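Equipment Planning Engineer (Food Assembly Automation)
Oltlow, fixed term, full time
Reports to: Radwa Ait Ali, Head of Capital Projects
Closing date: Thursday, December 17, 2020

Oltlow assembles chilled and made-to-order food for canteens and travel sites. We are planning the purchase of robotic assembly cells for the burger line and need an engineer to own the equipment plan from requirement to signed order. The post runs until the end of August, with a possible extension into installation.

The cell under consideration is a single arm with a two-finger gripper, working between upright ingredient racks and a lined tray. Soft and irregular items set most of the requirements. A patty has a known thickness and a fairly stiff edge; leaf lettuce has neither, and the choice of fingers, grip force and rack spacing follows from that.
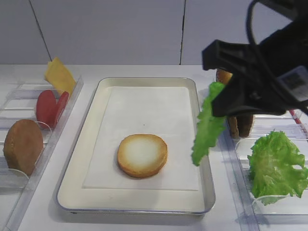
Two suppliers, Botard and Virk, have submitted quotations. They are not yet comparable. Botard prices the arm, gripper and guarding as one lot, while Virk prices the gripper fingers and racks as consumables. The first task will be to put both on the same basis, including spares, cleaning downtime and floor space.

Main duties
Write the user requirement specification for 10 cells.
Build the five-year cost model, with maintenance and replacement parts shown separately from purchase price.
Draft the acceptance test: 1,000 consecutive assemblies, with every dropped, torn or misplaced item logged by type.
Specify rack and tray dimensions with tolerances, so that replacements can be bought from a second source.
Prepare the budget paper and answer questions on it.

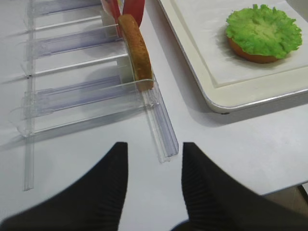

Gripper fingers open at the ingredient rack, with a bun base and lettuce on the tray.

Essential
Experience of buying production machinery, including at least one contract taken through factory acceptance.
Able to read mechanical drawings and a risk assessment.
Confident with spreadsheets – the present cost model has 1,032 rows and needs rebuilding.

Desirable
Knowledge of food-contact materials and washdown ratings.
Some robot programming, enough to question a cycle time estimate.

Terms
The contract is based at our Akton site, with occasional supplier visits. Annual leave is 24 days plus bank holidays.

To apply, send a CV and one page on an equipment purchase you have planned, stating the original budget and the final cost, to Treasa Rafferty in Recruitment. Agencies should not reply to this notice.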